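Home About Archive Small Spaces Contact

8 May 2023

The listing for the old signal cabin at Plolberg has been up since September, and I have visited it online more often than I have visited my own mother. One room, a ladder, a sink. The agent, Bateder, calls it "a lifestyle." It measures 339 square feet, if you include the porch, and Bateder very much includes the porch.

I should say that I already have a place to live. It has walls and a boiler and a neighbor who practices the trombone. But every spring I decide that my real life is waiting in a converted something, and I get as far as the paperwork before I lose my nerve.

This year I got further. I called. The rent on the land is $945 a month, and there's a $3,000 deposit on top for hooking up the water, payable before anyone has confirmed there is water.

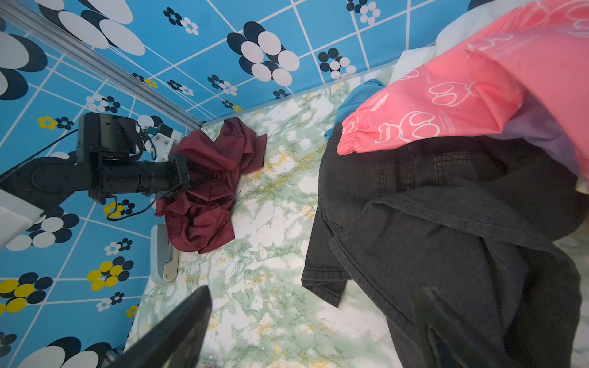
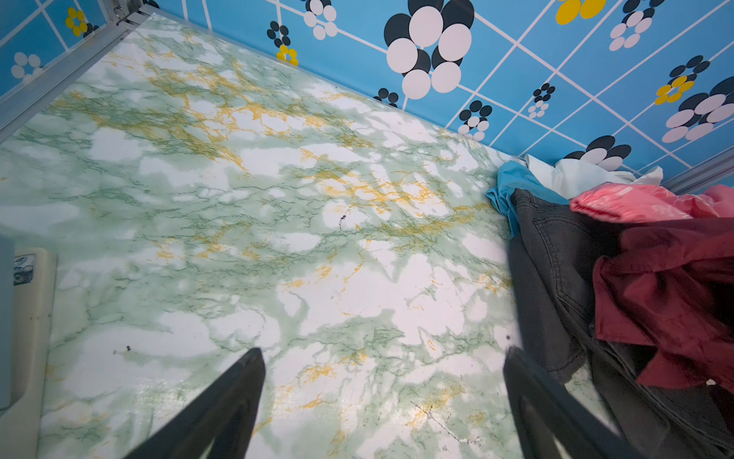 Costel Vukčević wrote to tell me that I was looking at the wrong number. The deposit comes back eventually, he said, but the land lease at Plolberg runs for only five years, and after that the owner can ask you to take your cabin and go. He'd read the small print on a similar one at Jondside and ended up buying a plain apartment.

I read my copy again last night. Page 5, second paragraph, in type fit for ants. The tenant shall remove the structure at the tenant's own expense. It's a brick structure.

I've asked Bateder what they think that would cost. They sent me a brochure for a windmill.

Get new posts by email. Enter your address to subscribe. You can unsubscribe at any time.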